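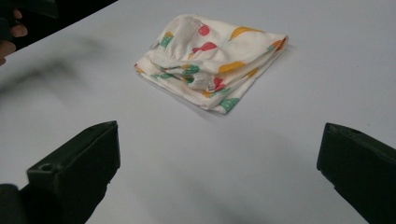
Can a policy trained on a few hundred hand-held demonstrations fold a garment it has never met?
Sometimes, if the garment is close in size and stiffness to the training ones and starts out nearly flat. Beyond that I haven't seen it happen, in our lab or in the other section's.

4 October 2023
Student project, cloth folding, bench notes

Group wants to call the project Tresau. Fine by me. The proposal still says "general household folding" and I have asked for that to be changed to "folding small children's clothes on a table." They pushed back. I said we could talk again when it folds a towel.

Recorded 24 demonstrations before lunch with the two hand-held grippers, one operator, fruit-print cotton only. Kept 19. The other five were thrown out because the tracking jumped when the operator's wrist turned over, same fault as in August. The group logged it as "operator error" and I crossed that out. If every new operator makes the error in the first ten minutes it belongs to the tool.

Things I don't believe yet:

The claim that pace doesn't matter. The careful demos take more than twice as long as the quick ones, and a lot of that is the operator hovering and thinking. The model gets trained on the hovering too. Somebody should trim the pauses from one copy of the set, train on both, and show me the two side by side.

The claim that the print helps. The argument is that a busy pattern gives the vision side something to hold on to. Could be. It could just as well learn where the lemon goes and fall apart on a plain gray T-shirt. Nothing we have recorded so far can tell those two apart, and I want plain garments in the set before anybody writes a paragraph about it.

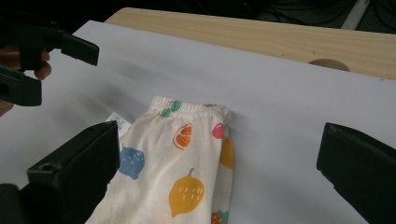 Then there is the success rate. Last report said 8 out of ten. I went back through the runs and the only test for success was that the student running it was happy with the result. Two of the "good" ones had a leg folded back under itself. We need a written rule: outline within a set distance of the target rectangle, no layer sticking out past the fold by more than a finger width, hands off after the start signal. Scored by a person who wasn't running the arm. I expect the number to drop and I'd like us to report it anyway.

Elastic waistbands are still the worst part. They pull themselves back in as soon as you let go, so the last few seconds of a demo often show the operator nudging the same spot again and again. I can't see how a policy is meant to learn when to stop from that. One student thinks more data will sort it out. The target on the whiteboard is 3,000 demos, and when I asked where that figure came from I was told it was in the Landico plan, which I have read, and it gives no reason for it either. At this morning's pace we would be at it well past the end of the term.

Finger pads: the Tendik ones are grippier on single layers but pick up two layers when you want one. The older smooth pads slip. Neither set has been tested properly – trying each one a few times and voting is not a test. Same garment, same operator, same starting fold, then swap.

Lūse (the logging script) dropped its timestamps again on restart. Worked around it by not restarting. Has to be fixed before Friday's session or I'm going back to a stopwatch.

To do
- trimmed vs untrimmed training run
- written scoring rule, one page at most
- plain garments, two sizes, same cotton weight if we can get it
- wrist turn fault: reproduce it with no cloth on the table
- take "general household" out of the proposal title – still there as of tonight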